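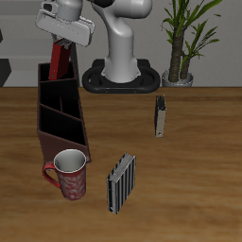
Petronella Fourie would fail any run in which the gripper is still closed on the binder when the clock stops, even if the binder is already inside the organiser. Her note came in reply to the draft scoring rules we sent round in December, and it started the longest discussion we have had on them. She argued that a filing task is only finished when the arm has let go, and that a score given before then is a score for carrying.

Most of you agreed with her, and the rule has been changed. The revised scoring rules for Tikitz desk tasks apply to all runs started on or after 29th March. Runs started earlier keep their old scores and should not be mixed with new ones in the same table. The main changes are set out in this item, and the full text is in the shared folder under Prorkel, Scoring.

Why we changed them

Vusumuzi Molefe and Fatima Pillay went back over 2,863 simulated runs of the binder task, each scoring them separately from the recordings and without seeing the automatic result. They disagreed with each other on 147. When they sat down together with those, the largest group by far, 123 runs, came down to one question: had the binder been released or not? The old rules said "placed in the organiser" and left it there. Vusumuzi had read that as let go. Fatima had read it as inside the compartment, gripper or no gripper. Both were fair readings of a badly written line, which was mine.

The automatic check had its own reading. It looked only at whether the centre of the binder was within the outer walls of the organiser, so a binder lying across the top of two compartments could pass.

What counts as placed

A binder is placed when all of it that can fit below the rim is below the rim, it is in one compartment only, the gripper has opened and moved clear, and the binder then stays where it is for 3 seconds of simulated time. Leaning against a divider is fine. Resting on top of one is a fail.

If the instruction names a compartment, the binder must be in that compartment. If it doesn't, any free one will do. Please stop writing "the first compartment" in instructions. Half of you count from the robot's side and half from the front of the desk. Write "farthest from the robot" or "nearest the robot", or leave the choice open.

Starting layouts

Every run needs a saved starting layout, and the file must be written before the arm moves. For the binder task, that means the position and angle of the organiser, of each binder, and of anything else on the desk that the arm could touch.
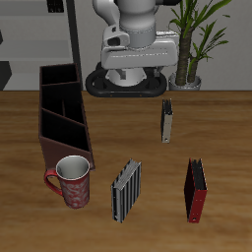
The last part of that sentence is new. Several teams had been saving the binders and the organiser but letting everything else load from the default desk, and the default desk was changed twice last year. Results from before and after those changes were then compared as if nothing had moved. If your layout file does not list an object, we will now treat the run as incomplete and send it back.

Random layouts are still allowed, and we would like to see more of them. Save the seed as well as the layout. A seed on its own will not do, as it gives a different desk when the software version changes.

Other objects

A mug, a plant or a binder that was not part of the instruction is a bystander. Under the old rules you could knock a bystander over and still score full marks. You now report two figures: the share of runs in which the task was done, and the share in which it was done with every bystander still upright and within the allowed distance of its starting position. Both go in the same table, side by side. Cristian Alvarado wanted a single combined score, and there is a case for it, but we could not agree on how much a toppled mug should cost. We have left it for the next revision.

Contact on its own is not a fault. Brushing past the side of a mug is recorded in the log and carries no penalty.

Retries and stopping

The arm may put a binder down and pick it up again as many times as it likes inside the time limit. A person may not reset anything part way through. If you stop a run by hand, it counts as a fail unless the simulator itself has gone wrong, and in that case the log has to show the error. Runs dropped for this reason must be listed with their run numbers. Please don't simply leave them out.

Wording in reports

Say "in simulation" in the title or the first paragraph of any report that uses these scores. A chart with only "success rate" on it gets copied into slides and loses its context within a week. The Pitunon report template has been changed so that the words appear on the chart itself, and we suggest you use it.

Checking by eye

One run in every twenty should be watched by someone who did not build the policy being tested. Note any disagreement with the automatic result and send it in with your scores. Palesa Mofokeng is collecting these and will go through them before the next revision. Send them to her directly, with the layout file attached, and put the task name in the subject line.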